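Kindis Publishes Practice Guide for Two-Arm Tabletop Robot Work

Sorting candy into plastic buckets is among the tasks used to set out spacing, supervision and record-keeping rules

PRUSETINE, Thu 29 April. Kindis, the association of small robotics laboratories and workshops, today published a practice guide for teams that operate pairs of robot arms over a shared table. The guide is titled Good Practice for Two-Arm Tabletop Work and is available without charge to members and non-members alike.

The guide applies to benches where two arms reach over the same surface and where people work in the same room. It covers the layout of the table, the duties of the person at the controls, the handling of loose items, the condition of the floor, and the written record kept for each session. It does not replace national safety law or the instructions supplied by the maker of an arm. Where the guide and a maker's instructions differ, the stricter of the two is to be followed.

Work on the text began in December, after member laboratories asked for a common set of rules that could be read in one sitting and posted beside a bench. Drafts were reviewed by Pirka, a maker of table frames and arm mounts, and by the Bellamy workshop, which provides shared bench space to small teams. A total of 11 laboratories sent written comments on the final draft.

Everyday tasks at the bench

The guide uses ordinary household tasks to explain its rules. Sorting wrapped candy into buckets receives the longest treatment. The items are small, they differ in shape and wrapping, and they can end up anywhere on the table, including its edges. The buckets are light and can be pushed out of position by a gripper. Both arms may also be sent toward the same item, and the guide requires teams to decide in advance which arm has priority in the middle of the table.

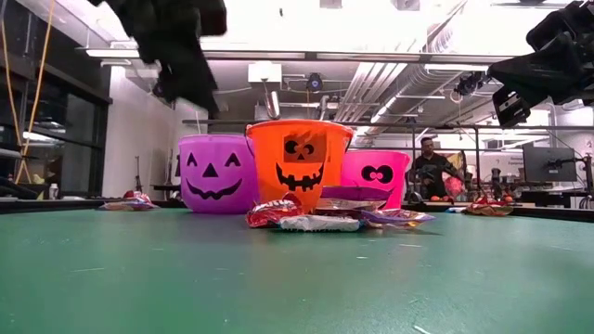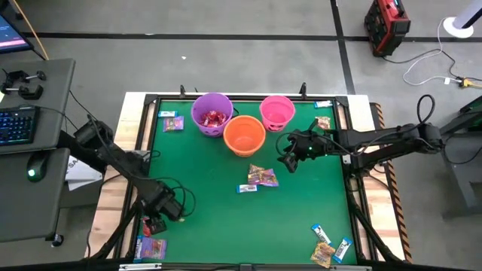
Candy and three plastic buckets on a green work surface, with two robot grippers at the table. The second picture shows both arms.

Main provisions

Table layout. Teams are to agree on a working area before the arms are powered and to mark its limits in a way that can be seen from every side. Containers are to be placed where both arms can reach them without crossing. Items that come to rest on or beyond the limit of the working area are to be left alone until both arms have been stopped. They may then be returned by hand.

Operator duties. One person is to be named as operator for each session. The operator must have a clear view of the table and must be able to stop both arms without leaving the operating position. If the operator's attention is needed elsewhere, the arms are to be stopped first. Two arms under separate control require 2 operators, who must agree on spoken signals for starting, pausing and stopping.

Reaching into the work area. No person is to place a hand inside the working area while either arm is able to move. The rule applies equally to short actions such as straightening a bucket or picking up a wrapper. Members commented on this provision more than on any other, and the wording was revised 3 times before it was accepted.

Cables and floors. Cables that move with an arm are to be given enough slack for its full reach and checked for wear at the start of each day. Cables on the floor are to be routed away from walking paths or covered. Floor markings are to be renewed when they can no longer be read at a glance.

Food items. Packaged food used as test material is to be kept in its wrapping, stored apart from food meant for staff, and thrown away when a wrapper is torn. It is not to be eaten after use, whether or not the package is still sealed.

Session records. Each record is to state the task, the starting positions of containers and items, the name of the operator, and any stop that was not planned. Failed attempts are to be kept in the record along with successful ones. A session in which a person entered the working area while an arm could move is to be reported to the laboratory's safety contact on the same day.

Checking and review

The guide includes a self-check form of 85 points, divided by topic so that a team can complete one part at a time. Laboratories that complete the full form may send it to Kindis for review. Reviewers will return written comments and may ask for a visit or for further records. Kindis will not issue a certificate under the present edition, and members are asked not to describe their benches as certified or approved by the association.

Member laboratories are expected to name a contact person for the guide and to give every operator a copy before the operator's next session. Laboratories that rent space to outside teams are asked to make the guide part of their bench agreement. The Bellamy workshop has adopted this arrangement for all of its benches.

Comments on the first edition may be sent to the Kindis practice desk at any time. Proposed changes should name the section concerned and include suggested wording. Kindis plans to treat mobile robots and arms mounted on moving bases in a separate document, and neither is covered by the present text.

About Kindis

Kindis is a membership association for small laboratories, teaching workshops and independent teams working with robots. Its office is in Prusetine. The association publishes practice guides, arranges visits between member laboratories and maintains a lending library of test objects for use at the bench.

Press contact: Kindis Press Office, Prusetine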